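The Second Life of Zigzag

Jacinto Meléndez laid his first herringbone floor in Nellthorpe at 14, working beside an uncle who charged by the day and never hurried. He now runs Ayala, a tile shop in Detville, and most of his orders are for walls.

"People used to want plain white and a gray line of grout," he says. "Then they wanted color. Now they want a pattern, and they want it big."

A slanted pattern takes more cutting than a straight one. Meléndez orders extra tile for every job and draws a center line before he opens a box. Corners take the most time — the zigzag has to turn without looking broken, and old houses seldom have square ones.
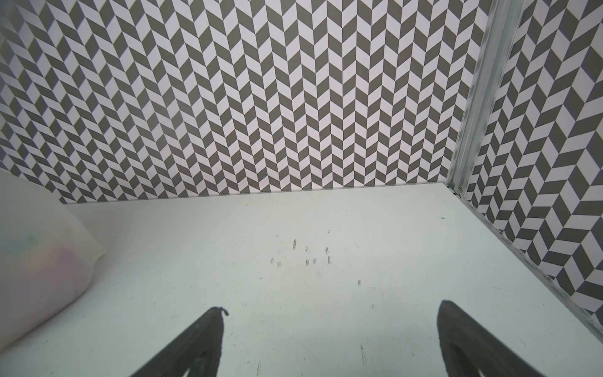
What It Costs

Ayala charges $14 a square foot for labor on a zigzag wall, tile not included. A recent kitchen in Detville came to $1,224 with the trim. Meléndez tells customers on a tight budget to do one wall and paint the others.

He also suggests living with a sample for a week or 2. Gray and white can look different at breakfast than at night, and he would sooner swap a box than take down a wall.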